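Tidying a bedroom surface: what a grasping study taught us about where to put things

Household tips usually come from habit. The ones on this page come from a set of recordings made to teach a robot arm to pick things up off beds and side tables. The person doing the picking holds a two-finger gripper, works through a real room, and the recordings are used to train the arm later. Asif Magsi ran the study under the project name Rornon, and I helped sort the results. Several of them apply just as well to a person with two hands and ten minutes.

The method was simple. We recorded 258 pickups in 13 bedrooms and left each room the way its owner kept it. Every pickup was marked as clean, retried or dropped. Then the arm was trained on the recordings and given the same kinds of objects in a room it had not met before.

Start with the thin flat things

Thin items lying flat gave the most trouble. The fingers have to get under or around an edge, and on a soft bedspread the edge sinks in. Of the drops we logged, 37 were flat items on fabric. The fix that worked in the study also works at home: lay flat things so that one end sticks out past whatever is under them. A strap or a ruler with a free end comes up on the first try. If you keep a tray by the bed, choose one with a low lip and let the ends rest on it.

Put paper under, never over

Loose sheets slide when something on top of them is lifted. Square them into one stack first and move the stack as a single item. If papers have to stay on the bed while you sort, put a block or a book on the corner farthest from where you are working.
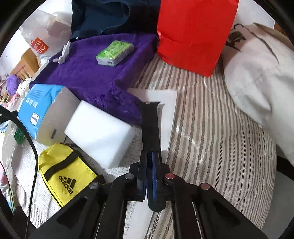
Soft bags and pouches were easier than we expected. The fingers close on a fold and the bag comes along with it. The trouble is the loop or strap, which catches on whatever is next to it. Tuck straps under before you start. With a pouch, take hold of the body and leave the loop alone unless it is the only part you can reach.

Cables go first

A cable running through a pile ties the pile together. In the early recordings people picked objects in whatever order they liked, and a cable often dragged a neighbor to the floor. Alasdair Morrison suggested clearing cables before anything else. We tried that order in 6 of the rooms and the retries fell by nearly half. Unplug the cable, pull it out from the end with the smaller plug, and coil it before you touch the rest.

Work from the near side

The trained arm did better when it took the closest object each time, even if a larger one farther back looked like an easier target. Reaching over things is how they get knocked down. Clear the near edge, then move in.

Leave draped cloth for last

A towel thrown over a box hides the box's edges, and the arm misjudged the height again and again. Take off whatever is sitting on top, lift the cloth straight up, and fold it away from the bed so it does not sweep anything off.

What we have not solved is the bed itself. A firm mattress and a soft one gave different results with the same objects, and our numbers for soft ones are thin. The next recordings, planned for May, will use a board under half of the items.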